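グリッパ比較検討 定例打合せ 議事録

日時:金曜日 14時開始
場所:ヴェスタタリ 2階実験室
出席:カニニ・ライゼル(進行)、レヘマ・サング(記録)、評価班、制御班
欠席:調達担当(事前に書面でコメントあり)

1.前回の宿題の確認

・プラディス製の平行グリッパについて、爪の交換用部品は入荷済み。取付け穴の位置が図面と合わず、評価班で中間プレートを作り直した。再製作分は装着できている。
・ミロシェヴィッチ社への問合せ(開閉指令から完了信号が返るまでの遅れ)は回答待ち。サングから再度連絡する。
・試験記録の書式は統一済み。旧書式で取った分は参考扱いとし、比較表には入れない。

2.候補の現状

比較対象は引き続き2機種とする。プラディスの平行グリッパと、ズルトベルグの適応型グリッパ。

プラディスは爪の剛性が高く、持ち上げた後のブロックの姿勢が安定している。一方、箱の壁際に寄ったブロックでは、爪の外側が傾斜した壁に先に当たる。評価班の記録では、把持失敗の大半がこの壁際のケースだった。

ズルトベルグは壁際に強い。指が逃げるので、多少当たっても動作を続けられる。ただし、横倒しのブロックを長辺方向からつかもうとすると指の間で回ることがあり、置き位置のずれにつながっている。ライゼルより、これは機種の差というより把持方向の選び方の問題ではないかとの意見。サングは、短辺をまたぐ方向に固定した試行でも回転が出ていると報告し、判断は保留とした。

調達担当からの書面コメント:納期はズルトベルグのほうが長い。5月中に機種を決めないと、次の据付けに間に合わない可能性がある。

3.アームとケーブルの取り回し

手首を大きく回したときに、先端まわりのケーブルが張る姿勢がある。現在は余長を大きく取って逃がしているが、その分ケーブルが膨らみ、上方カメラからブロックが隠れることがある。

・制御班:手首の回転範囲をソフト側で制限する案。範囲を狭めると、斜めに置かれたブロックの一部で遠回りの動作が必要になる。
・評価班:ケーブルの固定点を一つ手前に移す案。加工は不要で、すぐ試せる。

先に固定点の変更を試し、それでも張りが残る場合に回転範囲の制限を検討する。二つを同時に変えると効果が分からなくなるため、順番は守ること。

4.カメラ

作業台から700ミリの高さに置いた上方カメラについて、箱の底の汚れを物体の縁として拾う誤検出が続いている。底面を拭いた後の再試行では減ったが、なくなってはいない。

暗い緑のブロックは底面との明暗差が小さく、赤茶のブロックに比べて輪郭の検出が不安定。照明を足す案も出たが、ズルトベルグの指の表面が反射するため、まず露光の設定で対応する。設定を変えたときは必ず記録に値を残す。前回の試行では値の記載がなく、再現できなかった。

5.箱内での取出し試験

条件は前回と同じく、灰色の箱に赤茶と暗い緑のブロックを混ぜて置く。向きはそろえず、横置きと斜めを混在させる。ブロックを置き直すのは1回の試行が終わってからとし、途中で手を入れた試行は無効とする。

アームの下に入ったブロックは上方カメラから一部しか見えないため、撮像時はアームを退避位置に戻す。現在の手順では退避せずに撮像している箇所が残っており、制御班が修正する。

ティーチングペンダントの置き場所について、試験中は操作者の手の届く位置に置くことを再確認した。床に置いたままの運用はやめ、台の横にフックを付ける。ケーブルの長さは足りる見込み。

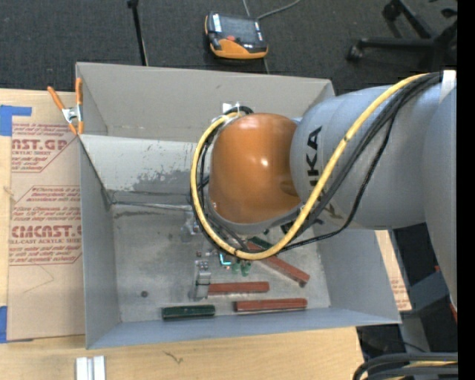 6.決定事項

・比較は2機種のまま継続し、新しい候補は追加しない。
・壁際の把持と斜め置きの把持を分けて集計する。合計の成功率だけでは差が見えない。
・ケーブル固定点の変更を優先する。
・機種の決定は次回に持ち越す。

7.宿題

・サング:ミロシェヴィッチ社への再問合せ。ズルトベルグの回転ずれの記録を整理し、つかんだ位置と併せて共有フォルダに置く。
・ライゼル:調達担当と発注期限を確認。
・制御班:撮像前の退避動作の追加。露光の設定値を試験記録に自動で書き込むようにする。
・評価班:固定点の変更、底面の清掃、フックの取付け。変更後、各機種で4セットずつ試験を行う。

8.その他

・評価班から、爪の摩耗をいつ確認するかの質問があった。セットごとに目視で見て、気になる点があれば写真を残す。
・作業台の上に梱包材や端材が残りやすい。アームの動作範囲に入るものは試験前に片付ける。
・次回も金曜日の同じ時刻。比較表は前日までに配布する。

以上
記録:レヘマ・サング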